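Support > Tickets > Wi-Fi and broadband > Closed

Subject: Drops out every evening, Andeo router, back bedroom worst

Opened by Inês Mendes

Connection goes at 19:40 or so most evenings and comes back by itself. Phone says full signal, nothing loads. We pay Skukenier for 900 and I have never once seen it. On the cable I get up to 700, in the back bedroom 11 on a good night. Already restarted the router more times than I care to say, so please don't start with that.

Reply, Timothée Rolland (support)

Thanks Inês. Could you restart the router and tell us which lights are on? Also check it is on channel 48.

Inês Mendes

Restarted. All lights green, same as when it isn't working, so I don't put much faith in the lights. Channel was on auto, now on 48. Dropped again at 19:52.

Reply, Timothée Rolland

Evening drops are often caused by neighbours' networks. A Tustov booster in the back bedroom should sort it out. We can add one to your bill.

Inês Mendes

I'm sure you can. If it was the neighbours, why does the laptop on the cable drop at the same moment? I tested that twice. A booster would only repeat a connection that isn't there. Please pass this to someone who can look at the line.

Reply, Martim Azevedo (second line)

Fair point about the cable. I can see your router losing its address and asking for a new one, which matches your times. Is anything else plugged in that could be handing out addresses? An old router used as a switch, for instance.

Inês Mendes

There's a Macedo box behind the television from our last provider. Florêncio set it up and swore it was "only a splitter". It's on a timer plug with the lamp. Timer comes on at 19:40. I would like it noted that I'm the one who found the timer.

Reply, Martim Azevedo

Noted. Unplug the Macedo box completely, leave the channel alone, and give it a few evenings.

Inês Mendes

Box out. No drops so far, but I said that in July as well. Back bedroom now gets 48 by the door and less past the chest of drawers. Still a long way from 900 – I assume that number is for people who live inside the router. 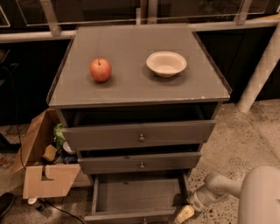
Back bedroom, top of the chest of drawers.

Reply, Martim Azevedo

Top beside the apple and the bowl is fine for the spare Andeo unit if you want to try one. Loan, no charge. Keep it off the floor.

Inês Mendes

No charge in writing, please, then I'll try it.

Reply, Mohcine Kamel (billing)

Confirmed, no charge for the loan unit. Ticket closed as "customer equipment". Reply to reopen.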